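Ulitz Sets Equipment Plan for Phone-Handling Automation

Tuesday, May 11, 2021

Ulitz has approved an equipment plan for its phone refurbishing operation, setting aside money for two-arm robot stations that place handsets in holders and racks. The plan was adopted after a review that began in April and takes effect with the next purchasing period.

Under the plan, the company will buy four stations over two stages. The first two will go to the Pistard building, where incoming phones are sorted and set out for inspection. The remaining two will be ordered only after the first pair has been in regular service for 30 working days.

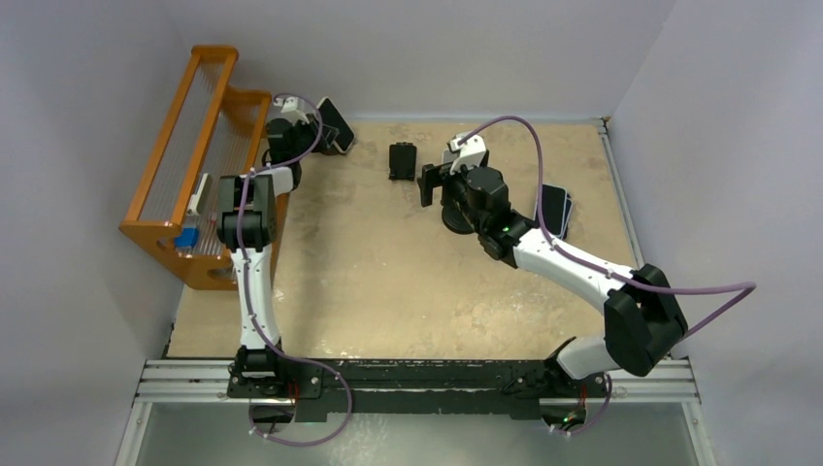
Each station is to be budgeted as a complete unit, with arms, mounting rail, enclosure, power supply and one set of spare gripper fingers included in a single price. Earlier requests had listed these items separately, and the review found that small parts were often left out of the first order and paid for later from the maintenance account.

"Departments should be able to see the full cost of a station before they ask for one," said Myung-ja Heo, who directs equipment planning at Ulitz. "That includes the holders, the racks and the hours needed to set it all up."

Two suppliers, Cheon and Juvis, have been invited to submit final quotations. Both have been asked to state delivery times in writing and to price a service agreement apart from the equipment itself.

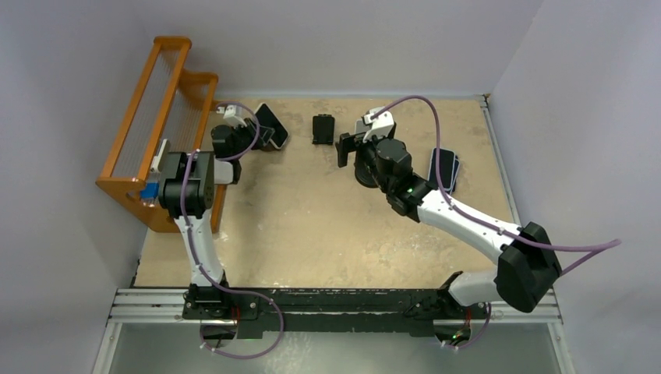 Will the stations replace the current manual benches? The manual benches will stay in use through both stages, and no bench will be removed from the floor plan until the second pair of stations has been accepted.

The plan also sets a daily target for the Pistard building. Staff there now handle more than 600 phones a day, and the company expects the building to reach 900 once all four stations are in service. Planning staff will review the target at the end of the first stage.
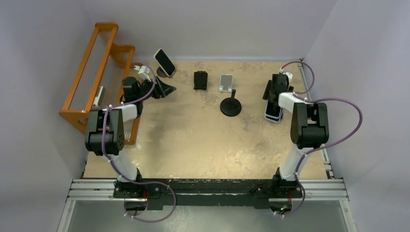

Holders and stands will be purchased from a separate supplies budget — they wear out sooner than the arms and come in several shapes to suit different handsets. Supervisors may order replacements directly, without a new capital request, provided that the part is already on the approved list. Requests to add a part to the list should be sent to the equipment planning office with a drawing and a current price.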